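Stendine folding hand lens and field kit, reviewed after a winter on the coast

Friday, May 3, 2019

I bought the Stendine field kit in November to replace a hand lens I had dropped down a gully the month before. The kit is a 10x folding lens, a streak plate, a steel scratcher, a small dropper bottle for acid, a grain size card and a canvas roll to hold them. I have used it on most weekends through the winter, mainly on shore sections, and I think I have had enough wet days with it to say what is good and what isn't.

The lens is the best part. It is clear right across, with only a little blurring at the rim, and the focus is where you expect it to be when the glass is close to your eye. On the first outing I could pick out cleavage on feldspars in a coarse granite without any trouble, and the twinning showed up well when I turned the sample in the sun. In finer rock it does as much as any 10x lens will do. Krešimir Delić had his old Brandar lens with him and we swapped over on the same piece of schist. The Brandar is a touch brighter. The Stendine is easier to open with gloves on, and I would take that over the brightness in winter.

The pivot screw worked loose in January. I tightened it with the tip of a penknife and it has stayed put since. There is no lanyard in the kit, so add one before you go anywhere near a cliff.

The streak plate is plain unglazed porcelain and does its job. Hematite gives a good red-brown line and it scrubs clean with wet sand. It is small, though, and mine already has a chip out of one corner. The steel scratcher is too soft at the point. It marked calcite and fluorite as it should, but after a few tries on harder stuff the tip had rounded over and I went back to using a nail.

The dropper bottle comes empty. You fill it with dilute hydrochloric acid yourself. The cap seals well and I have had no leaks in the bag, even upside down. The label rubbed off within a fortnight, so I wrote on the bottle with paint pen. Do this early.

The grain size card is printed on thin plastic, with the sand grades on one side and sorting and rounding on the other. The print is sharp and has not faded. I would have liked real grains glued on, as on the card Ljubica Vukadinović brought back from a course in Cáceres, which you can check by touch as well as by eye.

The canvas roll is the weak part. It has five pockets and two ties, and the ties come undone in the bag. It also takes days to dry. I now keep everything in a sandwich box.

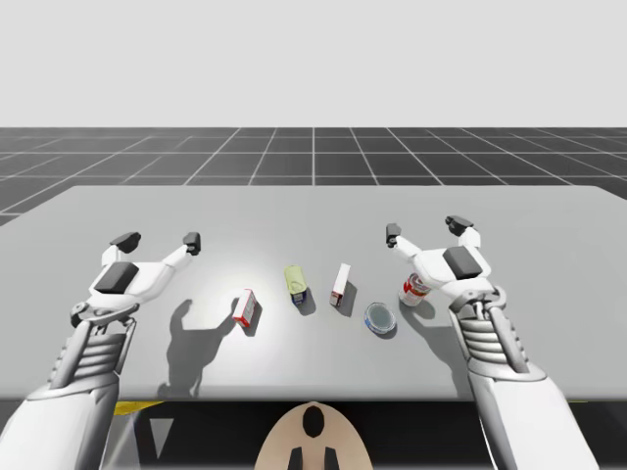
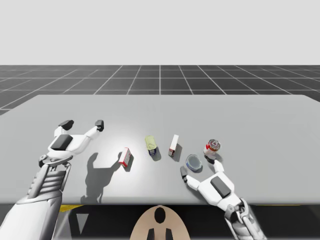
Back at home the kit gets most of its use on the sorting table, where I go through the day's samples before they are labelled and boxed. I had 312 numbered pieces to check against the notebook by the end of March, and the lens was comfortable for a couple of hours at a stretch. A pale grey top with five small things spaced out in a row, like the one in the pictures, is much how I lay mine out, and a plain matt surface helps when you are looking at dark minerals. I put a sheet of black card down for quartz and calcite. The streak plate is better used here than outdoors, too, as you can rest it flat and press properly.

I would buy the lens again on its own. Stendine sell it separately in the same case, and with a decent nail and a tile offcut from a builder's yard you would have nearly everything the full kit gives you. The bottle is worth having if you can find it loose.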